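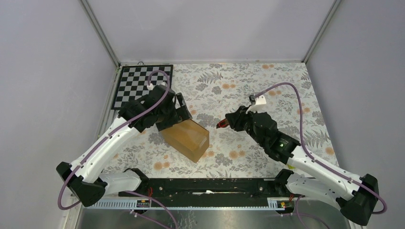

Open day at the Pullel print works, 12/11/2025

I had wanted to see inside Pullel for years. I grew up with their curtains, and my aunt's kitchen chairs were still covered in one of their prints when she gave up the house. They open the works to visitors twice a year, in June and again in November, and this time I booked early enough to get a place.

The works is at the bottom of Vidside, past the allotments, in a long brick building with a saw-tooth roof. From the bus stop it is a 15 minute walk, downhill going and uphill coming back. There is parking for visitors but it was full by the time I passed it. Tickets are checked at a side door and you are given a sticker with your group colour. We were the green group, 19 of us, mostly people who sew and a few students with sketchbooks.

Our guide was Citlali Alvarado, who runs the colour kitchen. She started us there, in a low room that smelled of wet plaster, where the pastes are mixed. Each colour in a pattern has its own recipe card, and the old cards are kept in drawers along one wall. She let us handle a few. The handwriting changes every few years as one mixer retires and another takes over, and some of the cards have notes in the margin such as "less black in winter" or "ask before using". A grey, we were told, is the hardest thing to match. A customer will forgive an orange that has drifted a little, but put a new grey beside an old one and the difference shows at once.

From there we went up to the screen store. Pullel holds 264 patterns on its books, going back to the founder's first stripes, though only 80 are in regular production. The rest are printed to order if somebody wants enough of them. The screens stand on edge in racks, like plates, with the name and colour number painted on the end. I looked for my aunt's chairs and found them: Chettiar, colour five, a trellis with small birds. Nothing has been printed with that screen since before I left school, going by the tag.

The printing hall was the part most people had come for. Two people work each long table, one either side, passing the squeegee across between them. They were putting down the second colour of a leaf pattern while we watched from behind a rope. It goes faster than I expected. They print every other repeat all the way down the table, then come back and fill in the gaps, so that the frame never sits on wet paste. One of the students asked what happens when a repeat goes wrong and the answer was that it is cut out and sold in the seconds shop, which got a murmur from the green group.

After the hall there was a talk by Sivaprasad Kamath, who draws most of the newer patterns. I enjoyed this more than the tour. He works on squared paper first and only moves to a screen late on. His subject was how to hide the repeat. With ferns and sprigs, he said, the eye will pick out any stem that leans the same way twice and after that you will see a stripe every time you look at it. He pins a trial length to the wall by the kettle and leaves it for a fortnight. If anyone complains of a stripe, he goes back and turns a few stems. He also showed some sheets by Stitero, the firm that once had the building next door, and was generous about them — their roses in particular.

Lunch was soup and a roll in the canteen, included in the ticket. The coffee was weak. There were not enough seats for two groups at once, and the blue group had got there first, so we ate standing up along the windows.

The seconds shop is open to visitors after lunch. Prices are by weight, which makes the heavier linens dear and the cottons very cheap. I bought a length of small green leaves with a smudge at one end and two bundles of offcuts. Take a bag of your own and cash, as the card reader was not working when I went.

Parts of the route have steep stairs with no lift, and you are asked to wear flat shoes. Photographs are allowed in the hall but not in the colour kitchen. Booking for June opens in the new year through the works office.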